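Notes > Robots > Things that broke

Home Posts Archive Contact

I was told the two-arm task was solved. Pick up the red ball, drop it in the little pot, over 1,000 runs in the simulator with hardly a miss. I've heard that sort of thing before, so I asked for the logs.
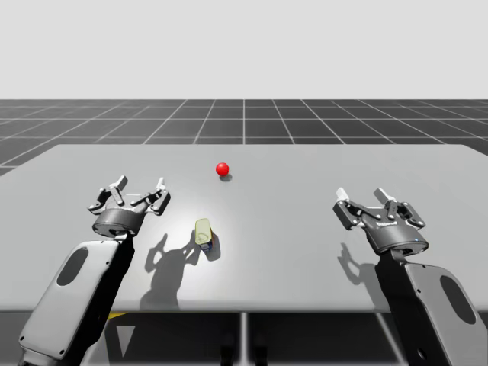 Naledi Nkuna
Test engineer, Ranumside

The logs covered 1,194 runs. In 11 of them both arms went for the ball together and the wrists passed through each other like ghosts. Collision checks between the arms had been switched off to speed things up — and the script still marked every one of those runs as a pass.

On real arms that's a smashed gripper, or somebody's hand if they're leaning over the table. Zidach, our planning code, will happily send the same path to hardware. I don't much care how good the score looks if the checker can't see a crash.

The checks are back on now. I've been promised the fault can't come back — I'd like to see that in a test, please, before anyone plugs in a real arm. The rerun starts at 2 and I'm keeping the stop button near me anyway.

Recent posts
Bitov and the missing torque limit
Why I don't trust green ticks
Watkins gripper: second opinion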